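View-through conversion

A view-through conversion is what ad people call it when somebody sees an ad, doesn't click it, and later goes and buys the thing (or signs up, or books a table) anyway. I keep this page as part of my little encyclopedia of ad measurement, and it's the entry I get the most mail about, so I rewrote the whole thing on 04/08/2025 and I'm much happier with it now!

The basic idea is simple. An ad platform notes that a browser or an app was shown an ad, starts a clock, and waits. If the same person converts before the clock runs out, and there was no click in between, the sale goes down as view-through. The clock is called the lookback window, and you'll usually be able to set it yourself — I like mine short.

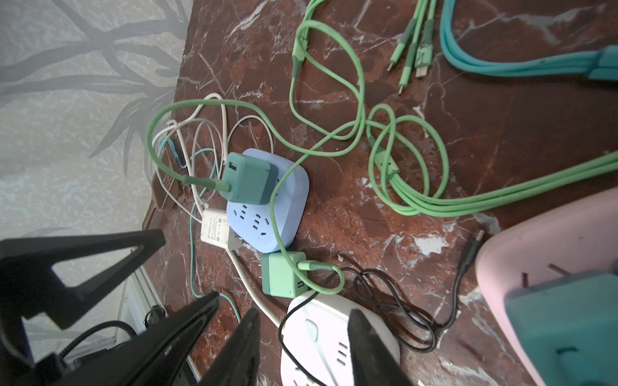 Impressions are where the arguments start. An ad that loaded at the bottom of a page may never have been on screen, so many reports only count viewable ones, meaning enough of the ad was showing for long enough. Even then you can't know that anyone looked. Think of a power strip with a couple of square chargers by it, one teal and one mint green, and cables looping all over a marble surface: try saying at a glance which cord leads where, and you've got a fair idea of what it's like to trace one sale back through a pile of banner views.

My own worked case is Flulgate, a garden furniture shop in Hultdale that I helped with its display ads. In April the shop's dashboard, which ran on a tool called Menon, showed 200 conversions, and only 18 of them came from clicks. The rest were view-through! We cut the window to 4 days and the view-through number dropped a lot, while the click number stayed put (as you'd expect).

Holdout tests are the usual check. You keep one group of people from seeing the ads, show them to another, and compare sales. Grotstead, a mattress seller, ran one for 4 weeks and ended up keeping its view-through column but reporting it apart from clicks — I do the same for everybody these days.

See also: click-through conversion, lookback window, viewability, incrementality.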